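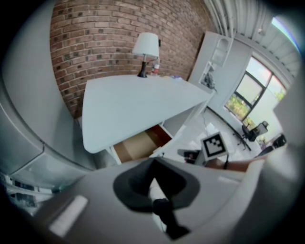

How early should we get to the cabin to look it over before everyone else shows up?

Plan on a good hour of daylight before the rest of your group pulls in. Daylight matters more than the hour does, because steps, railings and roof edges are very hard to judge by flashlight, and you'll want to see them before anybody is carrying skis across them.

Arrival safety checklist for winter weekend rentals
Filled in for the Honora house, Detville, January
Walked by Mairéad Quinlan, comments by Mairéad with a few from Musa Okafor

We started keeping this list after our second winter of renting places near the ski hill, and it has grown a little every trip (Musa would say more than a little). You're very welcome to borrow it. The items are in the order we walk them, outside first, while there's still light.

OUTSIDE

1. Driveway plowed and sanded – OK
Plowed, yes, and nicely. The sand ran out at the bend, so we put down some of our own from the trunk. The second car came up without any trouble.

2. Front steps and handrail – NEEDS ATTENTION
The rail wiggles at the bottom post. It'll hold a hand but I wouldn't want a grown man in ski boots leaning on it. Reported to Trustholm, who manage the house, on Tuesday, and they were very kind about it. Until it's fixed, please use the side door when your arms are full.

3. Snow and icicles over doorways – OK after clearing
Musa knocked down the ones over the side door with a broom. Stand well to the side when you do this, and keep the kids in the car.

4. Furnace and dryer vents clear of snow – OK
The furnace vent is on the north wall, lower than you'd expect. Check it again every morning after new snow. We had 16 inches in one night on our last visit and I was out there in my bathrobe and boots, digging.

INSIDE

5. Smoke alarms, press and listen – 4 of 5 OK
The one in the upstairs hall gave a sad little chirp and quit. New battery, and now it could wake the whole valley. We carry spare batteries every trip.

6. Carbon monoxide alarm – OK
Plugged in outside the downstairs bedroom. I bring our own as well and put it upstairs, which my family finds very funny.

7. Wood stove – OK with a note
Door gasket looks good, damper moves freely, and there's a metal bucket with a lid for ashes. The bucket was sitting on the wooden porch. I moved it out to the gravel, well away from the house, and I'd ask everyone to leave it there.
Musa: Glove is by the wood box. Please put it back by the wood box.

8. Space heaters – NOT USED
There's one in the hall closet with a tired-looking plug. We left it where it was and brought extra blankets.

9. Fire extinguisher – OK
Kitchen, under the sink, needle in the green. Show it to every adult on the first night, before supper.

10. Pipes and water shutoff – OK
Thermostat read 47 when I walked in, so nothing had frozen. The shutoff is behind the water heater and turns by hand.

11. Ways out of the bedrooms – OK after work
The window in the bunk room was painted shut along one side. Musa got it moving with a putty knife and a good deal of talking to it. All the others open and stay up.

12. Hot tub cover and latches – OK
Both latches click. They stay latched whenever there isn't an adult out there, even for five minutes, even if somebody is just running in for towels.

BEFORE BED, FIRST NIGHT

13. Address posted by the phone – OK
Cell service comes and goes up here, so the landline is worth testing. I write the house number and the road on a big card, with the nearest cross street – you'd be surprised how fast it leaves your head.

14. Boots and gear off the stairs – NEVER OK
We do try.

Still open when we left: the handrail at item 2. Mahmoud's family has the house after us, and I've left them a copy on the fridge with that line circled.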